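I have read three papers this year that report one success number for tidying a living room. One of them says 85 percent. I'd like to ask its authors, and most of the field, to stop doing that.

A tidying run is made of parts that fail in different ways. Grasping a can is one. Getting it over the rim of a bin is another, and finding the next thing on a table with a shiny top is a third. When Szu-yu Chu broke down 60 of our runs at Arumau by stage, the overall figure looked fine and the stages did not. Grasping hardly ever failed. Of the 15 runs that went wrong, 8 were lost after the object was already in the fingers, during the carry or the release. We had spent the spring tuning the grasp.

The usual objection is that stage scores are a chore to label and easy to argue over. When does a carry end? Tomov made this point to me in October and he's right that the edges are fuzzy. I'd still take fuzzy stages that two people can disagree about in writing. A single number leaves them with nothing to discuss.

I'd also ask for the wrist views to be published along with the head view. Reviewers mostly get the head view, where everything looks tidy and far away. The wrist cameras show what the policy had to work with, and in a room with a big window that can be a lot of glare and dark shapes — a hard input for anyone, and readers should be able to judge it themselves.

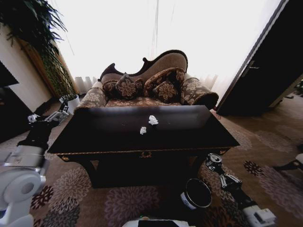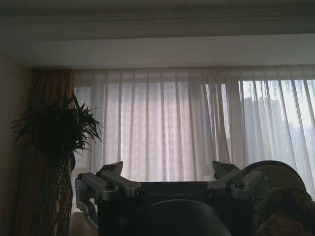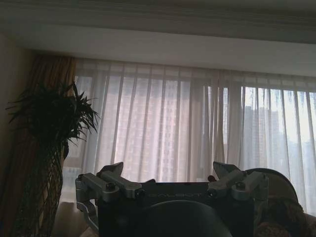

*Living room task. First, the head view, with a can in the right gripper; second and third, wrist views toward the window.*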